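In Praise of the Hat, and of the Place Where You Put It

I own 6 hats, which my sister thinks is 5 too many, and I would like to make the case that most people should own at least one more than they do. I don't mean for costume parties, or for that one wedding. I mean a hat you wear to buy milk.

My grandfather wore one every day of his working life and took it off at every door. When I was small I thought the taking off was the best part. He had a way of lifting it by the crown (you're not supposed to, it ruins the crease, and he knew that perfectly well) and setting it down on the hall shelf while he asked what was for dinner. That was how we knew the day was over. I have been trying to get that little moment back into my own house for years, and I'm happy to report that it can be done with a ten-minute walk and a cap.

People tell me they'd love to wear hats but they "don't have the head for it." I have heard this from people with wonderful heads! Catríona Ó Gríofa, who ran the small hat shop on our main street until last June, used to hear it all day long. She would nod, go to the back, and come out with something one size larger than the customer had been trying on. That was nearly always the trouble. A hat that's too small sits on top of you like a lid on the wrong pot, and of course you feel silly in it. A hat that fits comes down to where your head is widest and then you forget it's there. She sold me my first good one that way, a gray wool thing I'd walked past for a month, and I wore it out of the shop and straight into the rain.

Which brings me to weather. We have become very strange about weather. We check it on our phones, we talk about it in the elevator, and then we go out in it bareheaded and hunch our shoulders. A brim solves so much of this! It keeps the drizzle off your glasses. It gives you shade that comes along with you. In winter, a plain soft cap under the hood of a coat is warmer than either one alone, and when you turn your head you can still see the bus coming instead of the inside of your hood.

I'll admit the umbrella has its fans. Desta Zeleke, my neighbor across the landing, is one of them, and we've argued the point on the stairs more than once. Desta's view is that an umbrella covers the whole person. My view is that an umbrella takes away a hand, turns inside out on the bridge, and spends its old age on the floor of somebody else's car. We have agreed to walk on different sides of the sidewalk.
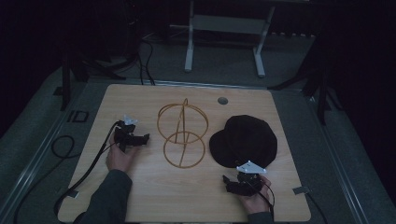

Then there's the question of where hats live once you own them, and I feel strongly about this one. A hat in a closet is a hat you won't wear. It goes up on the high shelf behind the board games, and by spring you've forgotten what color it was. Keep it out. Keep it by the door, at the height of your hand, where you'd have to make a decision to leave without it. A hook is fine for a soft cap. Anything with a shaped crown wants something rounder underneath, or at the very least to be turned upside down on its crown so the brim can keep its line. I learned that last bit from a straw hat I loved, which spent a summer flat on its brim on top of a bookcase and came down looking like a potato chip.

I know that hall furniture sounds like a fussy thing to care about. Homes are small, entryways are smaller, and mine is basically a doormat with ambitions. But the few inches just inside a front door are the most used inches in the whole place, and we give them over to junk mail and one glove. Give them to something you like touching! Sverre Magnusson, who I used to share an office with, kept his flat cap on the newel post at the bottom of his stairs for as long as I knew him, and every guest who came in ended up trying it on. You can learn a lot about people from how they look in your cap. Most of them look delighted.

That's the other thing I want to say for hats, the social side. Wear one for two weeks and see how many strangers talk to you. A man at the fish counter at Meijer told me all about his father's hats while he wrapped my cod, and there was a line behind me, and the woman next in line joined in because her mother had trimmed hats for a living. I've worn nice shoes my entire life and I've never once had a conversation like that over shoes.

Do you need to spend a lot? You don't. My favorite cost 3 dollars at a church sale, and it only needed steam and a new sweatband. The steam came from my kettle. I held the crown over the spout, pushed the dents out from the inside with my fingers, and let it dry on an upturned mixing bowl. Secondhand shops are full of good hats because everybody thinks they don't have the head for it. Check the inside band for cracks, give the brim a gentle bend to see if it springs back, and try on everything, including the ones you're sure about hating. I was sure about berets until I was 35.

And please don't worry about which hat is in fashion. I've read enough articles on the subject to know that they're always coming back and never here. You can wait for that, or you can go out tomorrow in your uncle's old cap and feel the sun on the top of it and not on the top of you. Start on a day when you've got nothing much to do and walk somewhere you know. By the second corner you'll have stopped checking yourself in the windows. When you get home, take it off at the door and put it where you'll see it in the morning.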